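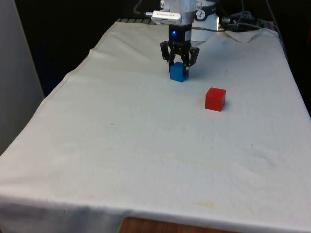
Off-white cover in a single sheet, hanging over the front and left side of the table.

Skastari Table Covers, Flat Sheet Series

The Skastari flat sheet is a one-piece table cover for work tables, display tables and folding tables. It has no fitted corners, no elastic and no center seam. The sheet is laid over the top and allowed to hang on as many sides as its size permits. It is sold hemmed and ready to use, or unhemmed by the running meter for customers who finish their own.

Fabrics

Villell: plain-weave cotton, preshrunk. Weight 190 g per square meter. Soft hand, matte face, same on both sides. Takes a crease when folded and should be pressed before display use.

Athumani: cotton and polyester blend, plain weave. Weight 300 g per square meter. Hangs straighter than Villell and recovers better from folding. Slightly smoother face.

Lorkineo: polyester, tight weave. Weight 190 g per square meter. Dries fastest of the three. Not suited to hot tools or warm cookware. Can slide on polished tops; order with the grip strip.

Colors

Off-white, light gray and black in all fabrics. Villell is also sold undyed, which shows small dark flecks from the seed. These are normal and are not grounds for return. Shades can differ slightly between dye lots. When several covers will be used side by side, put them on one order and write "same lot" in the notes field.

Sizes

Width is 190 cm for all stock sheets. Stock lengths are 300 cm and 400 cm. Other lengths are cut to order, up to the full roll. Widths greater than stock require a joining seam and are quoted separately.

Sizes are given after hemming. Allow for a small loss on the first wash with Athumani. Villell has already been shrunk at the mill, and Lorkineo does not shrink at the wash temperature given under Care.

How to measure

Measure the length and width of the tabletop. Decide how far the cover should hang and on which sides. Add the drop once for each side that will hang. A table set against a wall needs a drop on three sides only. A sheet can be shifted toward the front to give a longer front drop and a short back edge, which is the usual way to hide boxes and cables stored under a display table.

For a cover that reaches the floor, measure the table height with the legs locked and on the floor where it will be used. Subtract 2 cm for clearance. A cover that touches the floor picks up dirt along the hem and can be stepped on.

Round tables: measure across the widest point and add the drop twice. The flat sheet will form points at the corners. If even points matter, order the sheet cut square.

Hems and options

Standard hem: double fold, lockstitched, with square corners. Thread matches the fabric.

Mitered corners: recommended for Athumani, where the folded corner is otherwise bulky.

Weighted hem: a covered cord sewn into the long edges. For outdoor use or near fans. Remove nothing before washing; the cord is washable.

Grip strip: a rubber-backed tape sewn to the underside, set in from the edge. Fitted to sheets of 300 cm or longer. State the tabletop size when ordering so that the strip falls on the top and does not show in the drop.

Marking: a woven tag with size and fabric is sewn into one corner on all hemmed sheets. It can be left off on request.

Care

Machine wash at 30 °C with similar colors. No bleach on gray or black. Line dry, or tumble on low. Iron Villell while slightly damp. Iron Athumani on medium. Do not iron Lorkineo; hang it while damp and the folds will drop out. Remove wax and glue before washing. Store rolled on a tube where space allows.

Packing and minimum quantities

Hemmed sheets are packed singly, folded, in a paper sleeve. Unhemmed fabric ships rolled, with a minimum cut of 30 meters per color. Orders of 400 meters or more are supplied from a single dye lot as standard and are shipped on a pallet.

Returns

Stock sizes may be returned unused in the original sleeve. Cut-to-order sheets and unhemmed fabric cannot be returned unless faulty. Check for weaving faults before cutting.

Samples and quotes

Swatches of all three fabrics are sent free on request. For cut-to-order sizes, joined widths and dye matching, write to Kimutai Mollel in the cutting room with the table dimensions, the drop on each side, the fabric and the color. Dye matching requires a physical sample.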